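Stevdale Piano Festival Names Hanna Grabowska as Artistic Director

27 October 2023

The Stevdale Piano Festival has named pianist Hanna Grabowska as its next artistic director. She will take over in March from Elżbieta Zieliński, who has led the festival for 20 years and will stay on as an adviser through the end of the coming season.

Grabowska, 40, has played at Stevdale five times, most recently in an evening of Schubert and Janáček. She teaches at the Gurnau Conservatory and will keep a reduced number of students there after she starts the new job.

"I first came to Stevdale to turn pages for somebody else," Grabowska said. "I know the hall, I know the piano and I know how cold the dressing rooms get. I'm very happy to be asked."
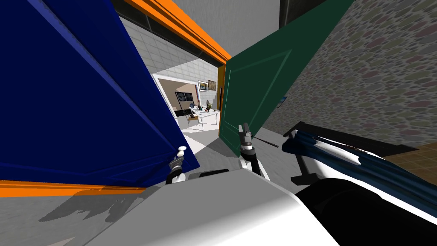 A blue door and a green door, both open, in a computer rendering.

The festival began as a weekend of chamber concerts and now runs for nine days each summer. Ticket sales this year reached 3,906, the highest number since Zieliński took charge. Nearly all of the evening concerts sold out, and an extra performance of the closing program was added in the afternoon.

Zieliński said she told the board of her plans after last year's festival. She will return to full-time playing and has begun recording the complete nocturnes of John Field for the Rirkix label. The first disc is to include the nocturnes most often heard in concert, along with two early versions that she prepared from manuscript copies.

"I have practiced in the mornings and answered letters in the afternoons for a long time," she said. "I would like to practice in the afternoons too."

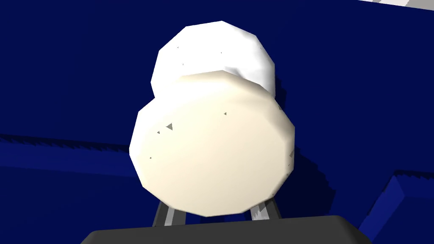 Simulated view of a faceted white object above a gripper.

Under Zieliński, the festival moved from the town church to the Šindelář Hall, a former grain exchange with seats on three sides of the stage. She also started the free lunchtime recitals, in which conservatory students play a program of their own choosing. Those recitals will continue, Grabowska said, and she hopes to add one for piano duos.

Her first season has been planned jointly with Zieliński, and most of the artists are already booked. The opening concert will be Mozart's Piano Concerto No. 24 in C minor, with Grabowska directing the Gurnau Chamber Orchestra from the keyboard. Zieliński will play in the second half – the Schumann Piano Quintet, with the principal strings of the orchestra.

Later concerts include an evening of Bartók and Kodály, a program of songs by Clara Schumann and Fanny Hensel, and a late-night performance of Bach's Goldberg Variations with the house lights down. Two afternoons are set aside for public master classes. Pianists who want to play in them may apply through the festival office with a recording of one classical sonata movement and one piece written after 1900.

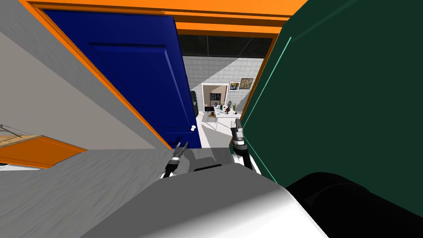 Doorway with an orange frame and a partly open blue door, computer-rendered.

Grabowska's appointment is for five years. She said she does not plan to change the length of the festival, though she would like to see more music by living composers – at least one new piece in every season, played twice so that people can hear it again.

The full schedule will be published in March, when tickets also go on sale. Season passes will be offered first to current passholders, who will be contacted by mail.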